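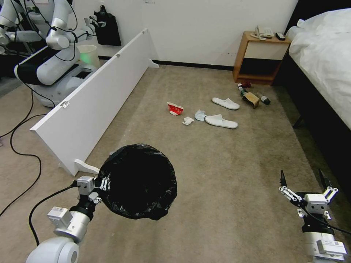
Nov 20, 2018

Back in the Rosenthal room for the tidying work, and I've finally got opinions about wastebaskets! The round one with the black liner is the keeper, I think. The bag has to fold well over the rim or it slides down inside the minute anything lands in it (we lost most of July to that, if anyone remembers), so please leave lots of overhang even if it looks scruffy and bunched up.

Litter for the floor is a red-and-white paper cup, a white tissue, and a light blue paper towel, all crumpled. The tissue is my least favourite. White on beige carpet is fine in daylight but hopeless by late afternoon, and I walked right past it twice last week. The blue towel is much easier to spot, and I'd happily switch to that colour for everything.

Still arguing with myself over the slippers. They're the white disposable hotel kind and they aren't rubbish, so they stay out of the bin and go side by side when we're done. I'd put that on the sheet in capitals.

Other bits: the long white panel is still lying on its side on the carpet. I'd like it stood up somewhere before Thursday, feet and all. The carpet could use a proper clean too, there are slight stains. Liners are down to 3 on the roll, so I've asked Stulora for another 100.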